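Our project was about the heating in student rooms in Hamholm. We wanted to know if people open the window more when they cannot control the radiator by themselves.

We made a short survey and got 70 answers, 40 of them from the old building on Osent street. In the old building the radiators have no valve, so the students use the window also in February. In the Sovard building every room has its own valve, and there the students told us they open the window mostly for fresh air.

**Limits.** We asked only in 2 buildings and we did not measure the temperature. Next time we would put a thermometer in each room.

**Appendix**

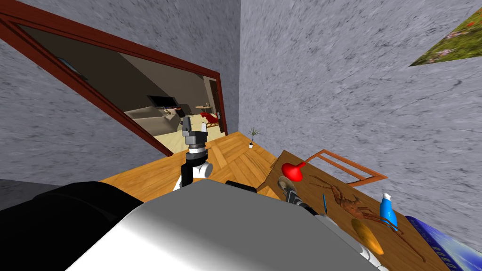
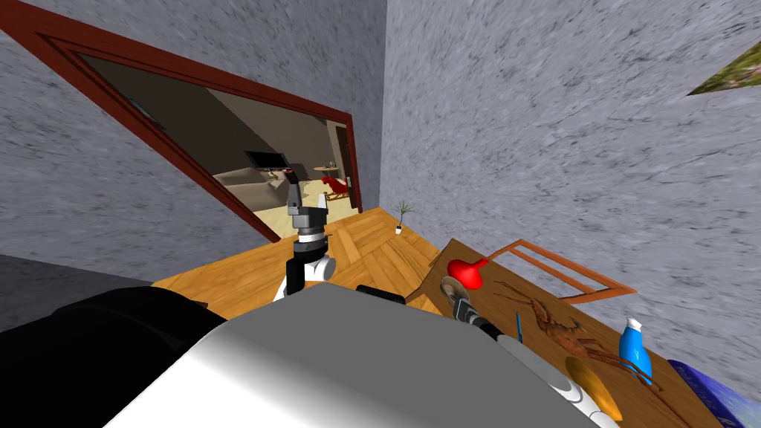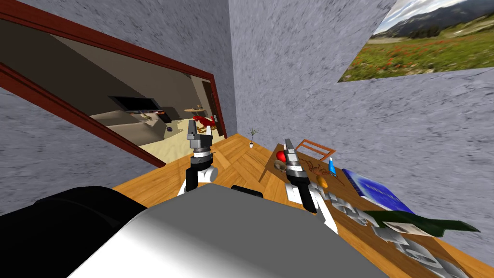 *Figures 1–3. Indoor room, computer rendering. The table with the red apple is in Figure 3.*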